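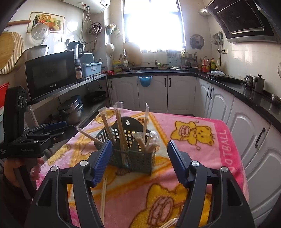
Figure 5.1 Wrapped chopsticks in a utensil caddy, with one hand-held gripper in the foreground and a second at the left. The pads and fingers stay in view throughout a recording.

Chapter 5
Learning from Hand-Held Grippers

Reading time: 5 minutes

In the last chapter, a person moved the robot by holding a second, smaller arm and letting the first one copy it. The data were good, but every demonstration tied up a robot, and the work could only be done where the robot was bolted down. This chapter covers a method that leaves the arm out of the recording stage. The person holds the gripper directly and does the task with it. A camera on the gripper records what the fingers do and what they are near. The arm comes in later, when a trained policy is tested.

The method rests on one assumption. If the robot's wrist carries the same fingers and the same camera, mounted the same way, then a picture taken in the person's hand and a picture taken on the robot should look much alike. The policy never needs to know whether there is a forearm or a steel link behind the camera. In practice the match is never perfect, and a good part of this chapter deals with what happens when it slips.

5.1 What is recorded

Each demonstration is a sequence of time steps. At every step we store the camera image, the position and orientation of each gripper, and the opening between its fingers. Position is worked out from the camera and the motion sensor together, by a process described in Section 5.3. The opening can be read from the image if the fingers are always in sight.

Two-handed tasks add one more quantity, the position of one gripper relative to the other. Beginners often leave it out and store each hand in its own starting frame. The policy then has no direct way to learn that the hands should meet. We store both.

Our running example is the Clirkura set, which holds 500 demonstrations of table tasks done in ordinary homes. Debora Ferraro and Toon Goossens planned the tasks, and Mei Montoya wrote the software that lines up the streams from the left and right hands. The set is used again in Chapters 6 and 8.

5.2 Choosing the task and the place

Tasks with thin objects are hard for a two-finger gripper. A stick lying flat gives the fingers little to close on, and a small error in height means the pads close on cloth or on nothing. Soft surfaces make it harder again, as the cloth can bunch up under the fingertips.

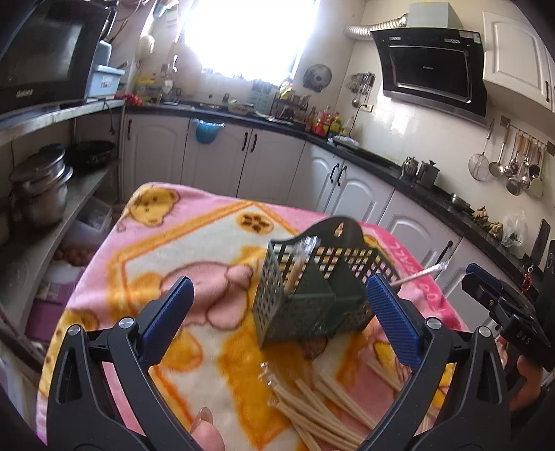
Variation in the starting layout matters more than the number of repeats. A policy trained on one neat layout tends to reach for where the object usually was. Ruben Leemans, who led the early recordings, asked for the starting layout to be changed before every take. Sticks might be upright in a holder, lying side by side, or crossed over each other. Figure 5.2 shows a difficult layout of this kind, with pale sticks in a loose pile in front of the caddy and a crinkled clear wrapper beside them. The patterned blanket adds to the trouble. A model that finds objects mostly by colour has to separate pale sticks from printed bears.

The place should vary too. A kitchen brings bright windows, dark appliances and shelves full of unrelated things into the image. Some groups crop all of this away. We keep it for training and crop only at the edges, for reasons given in Section 5.4.

The baseline policy in this chapter is trained with a batch size of 128 and takes both camera views as input. Readers who want to follow along should set up the software in Appendix B before going on. Section 5.3 begins with the hardest part of the recording to get right, which is recovering the path of each gripper through the room.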